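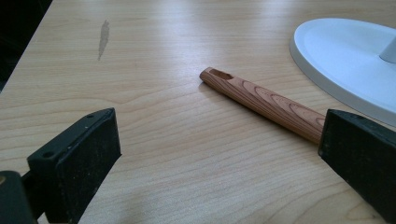

Udell Handling Project: Progress Report and Equipment Outlook
Thursday, August 20, 2020
To: Kibet Minja, Cairns Fund
From: Elspeth Baxter

Kibet, you asked for two pages and fewer adjectives. I've managed one page.

Spending first. Of the 3,338 dollars set aside for equipment this term, 1,425 is gone. Most of that went on the second hand-held gripper and spare fingers for both. The fingers are the part we underbudgeted. They scuff, they collect dust, and in February I wrote in the plan that a set would last the whole year. Please enjoy that sentence while you can; it has been removed from the new plan.

Work on thin, round objects is behind the boxes and ahead of the soft goods, where I expected it to be. Sticks and tubes lying flat on a smooth tabletop are still the slowest thing we record. Leandro Valcárcel has rewritten the instructions for approach angle twice and says the third version will be shorter. We have asked for it in writing.

The arm. Gregor Tennant has quotes from Herkuten and Flaltine. Herkuten is cheaper until you add the mounting plate, the cable and the training day, at which point it is the same price with more paperwork. Flaltine includes all of it but wants six weeks for delivery. I would take Flaltine and wait. Algirdas Tamošiūnaitė would take Herkuten and build the plate himself, and I've costed his time, which he considers unsporting.

What we need from you:

Approval to move what's left of the equipment line into next term, so that it can go toward the arm.

A separate line for consumables. Fingers and pads currently come out of "miscellaneous," along with the coffee filters.

A decision on the supplier before the quotes lapse. Gregor has already had one extended and doesn't want to make that call again.

The revised budget sheet is attached. The tab marked "old" is the old one — the tab marked "old 2" is current, and I'll rename it.

Elspeth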